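Ticket 2000 – Workstation shuts off under load
Opened by: Aniela Walczak
Status: open

Machine powers down after about 18 minutes of rendering. The first tech blamed the thermal paste. I'm not convinced, as it was repasted in August and behaved the same afterward. 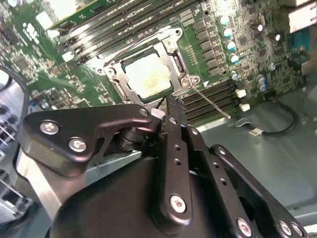
Temperatures logged at 23 degrees idle, which I don't believe either for a room this warm. The Nondow monitoring tool has been wrong before. Tried a different power cable, no change in behaviour.

Next suggestion was to swap the CPU. Fine, but a Xeon is a dear part to throw at a guess. I'd want the socket pins looked at under a decent light before anything goes back in.
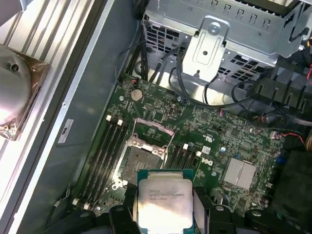
Jabari Mfinanga: Pins first, agreed. Then run it with 16 GB only and see if it still drops. Has anyone tested the power supply, or just the cord?

Aniela Walczak: Just the cord – supposedly.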